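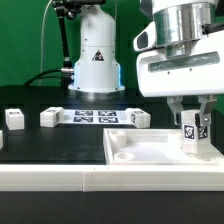

Gripper with a tagged block at the right side of the tray.

Block placing is off by a hair on a two-arm bench, what would you check first?

Hi all, long-time reader, first time posting. I share a workshop with a few friends and we've been putting together a bench where an arm picks up white blocks with printed tags on them and sets them down in a shallow tray. Black tabletop, green backdrop at the back, a mat with four tags in the middle so the software knows where the table is. I'm running the whole thing through a little program I wrote and named Zusum (don't ask).

Picking is great! Placing is where I lose my mind. The program thinks the block is in the right spot and it ends up 2 mm too far over, and the next run it's fine, and then it's over again. I've printed the tags fresh, I've redone the calibration 5 times, and I even swapped the power strip because I was getting desperate. The arm moves at 600 mm per second between spots and slows down at the end. I also have a camera at the wrist that I'm barely using. Would that help or just give me more to fix?

Thanks, and sorry for the length – I've been at this since August.

Unai Carretero

Pludetti

Slow it down. Mine did the same thing and it was speed.

Clukivwood

I'd look at the mat before I touched the speed. Is it taped down? Ours was just lying on the table, and every time one of us leaned over to grab something it crept a tiny bit and took the whole coordinate system along for the ride. Tape all four corners, then calibrate once and leave it alone. If you've got blocks sitting up against the mat, move them away too, they can nudge it when the arm goes in for a pick.

And yes, use the wrist camera. The overhead numbers get you close, then the wrist view reads the tag on the block face from right up next to it and you correct from there. Just watch how much of the tag you've got in view. 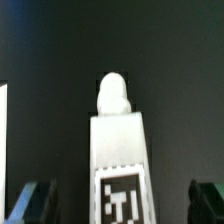

Can you get a position from a tag when part of it is outside the picture?
Most readers need all four corners, so back the wrist off until the whole tag and its white border fit, take the reading there, and then go in.

That one got me for over a week. The program didn't throw an error, it just kept using the last good reading, and I was blaming the motors the whole time. Print the age of the reading next to the position and you'll catch it right away.

Amoah

Agree with the tape. The other thing I'd try is checking the block after the grip and before the place. When two fingers close on a block that's a little crooked, it can shift in the grip, and then your place is off by however much it moved, even with perfect calibration. Read the tags again once it's held. If you have tags on two faces you can catch a twist as well as a slide.

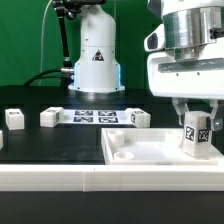 Two tagged faces on the held block, tray below.

Also check that the tray is fixed to something. I screwed two little stops to my table and push the tray against them before each run – cheap fix, took me one evening. I wouldn't bother with the speed until all that's done. If you do change it, only change the last bit of the move, otherwise you'll be standing there all night waiting on it.

Post your numbers when you've taped the mat, I'd like to see them!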